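Our project for the spring term was a set of good practice rules for collecting folding data with hand-held grippers in people's homes. We started from the Wirkell guideline, which is 17 pages long and written mostly for lab tables, and we tried to work out, with a lot of patience and quite a bit of tea, which parts still made sense in a bedroom.

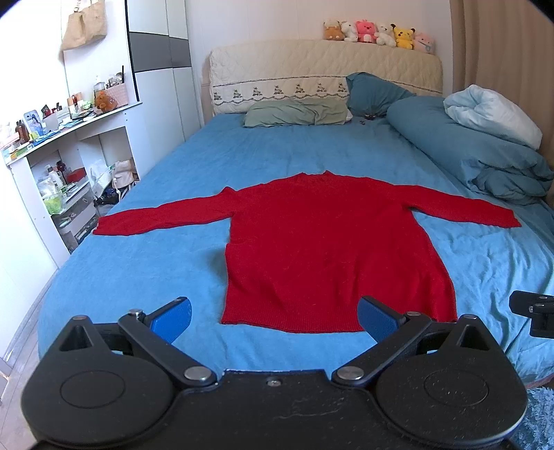
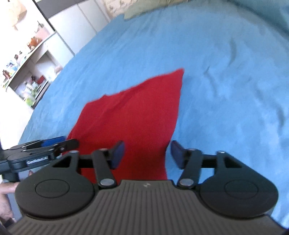 Stirkov Student Robotics Club, Home Automation Team

Both pictures have red fabric on a blue sheet, and we were happy with that strong contrast, so it became our first rule. The second rule asks everyone to keep fingers clear of the pivot joints. We ended up with 7 rules in all, and the one we argued over longest (a whole Saturday!) was privacy, meaning that shelves and personal things should be covered or agreed on with the family before anyone begins.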